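4.2 The bathroom task

By May we had the kitchen tasks more or less behaving, and I'd been putting off the bathroom for weeks. Our student team at Usgate had picked it in the first planning meeting, mostly because a toilet is an awkward shape to work around and we thought it would show up any weakness in how the two arms share a space (it did!). So this section is a bit of a diary as well as a report, and I hope the reader will put up with that.

The setup is simple enough to describe. Everything runs in Prokedo, the simulator our club has used since the Barnberg competition, and a student drives the two arms by hand to record a run. We asked for 100 recorded runs from the team, spread over the spring term, and then trained the same small policy on them that we used for the kitchen in Section 4.1. Nothing was changed between the two apart from the room and the starting pose of the arms. I was quite strict about that, because I wanted to be able to blame the room if things went badly.

What I hadn't expected was how much the drivers would disagree about where to bring the first arm in. Some came at the tank from high up and dropped down on it. Others kept the elbow low and reached up from the side, with the second gripper left open and out of the way, as in Figure 3. The low approach looks clumsy when you watch it live, but it leaves the space above the bowl clear, and I've come round to it.

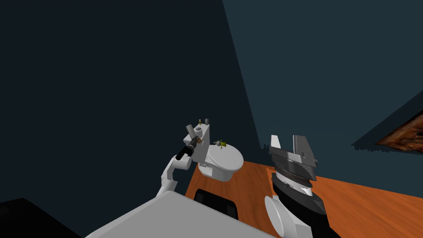
Figure 3. A low approach in the simulated bathroom, with the black end of one arm at the fitting on the top of the tank and the other gripper open in the foreground.

Karlijn Verbeke read a draft of this section and wrote back that mixing the two approaches in one training set was asking for trouble, as a small policy will happily average them and end up doing neither. She wanted the runs split by style before training, or at least labelled. She also thought we should have told the drivers which approach to use from the start, and that a single page of instructions would have saved us most of the term.

I think she's right about the first point and I'm less sure about the second. We did go back and sort the runs, and 63 of them turned out to be low approaches. Training on those alone gave us an arm that hesitated far less on its way to the tank — you could see it by eye, before anyone had drawn a graph. But if we'd handed out instructions on day one, I'd have written down the high approach, and we'd have a tidy set of runs of the wrong kind.

There's one thing I would do differently. The Stevens controllers we used for driving have quite a stiff trigger, and newer drivers tended to close the gripper too early. We threw out 12 runs for that reason, all of them from the first fortnight, and a longer practice session would have saved most of them. We now give each new driver four practice runs that don't count. The results for both versions of the training set are in Section 4.3, together with the kitchen numbers for comparison.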